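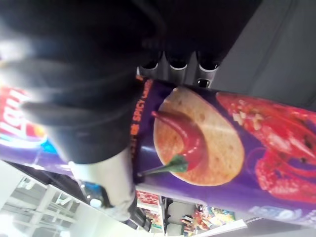 Re: Act two and the long pause

Dear all,

What a lovely pile of letters about the Osagie script! I read them over my tea and then read them again, and I still think the pause before the widow speaks should stay.

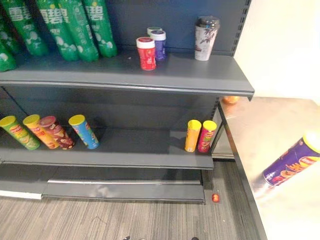
Green soda bottles on the upper shelf

Nuria asked whether we could trim the quarrel by 300 words, and I'd be glad to try (it does run on, a bit like me).
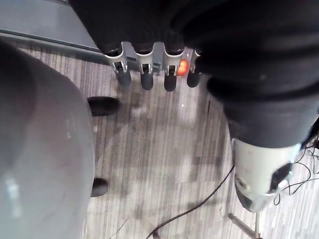

Jasmina Obradović wrote:
> Please leave the quarrel alone. Cut the letter scene, it tells us
> what we already heard in act one.

Well, Jasmina, you may be right about that letter, and I'll bring both versions to the December reading.
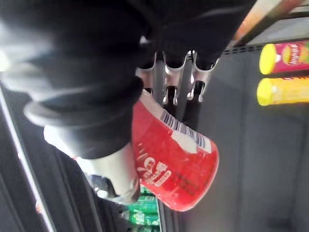 I'd also like the brother to come in on page 32, before the door slams, so he hears her name.

Warmly,
Bukola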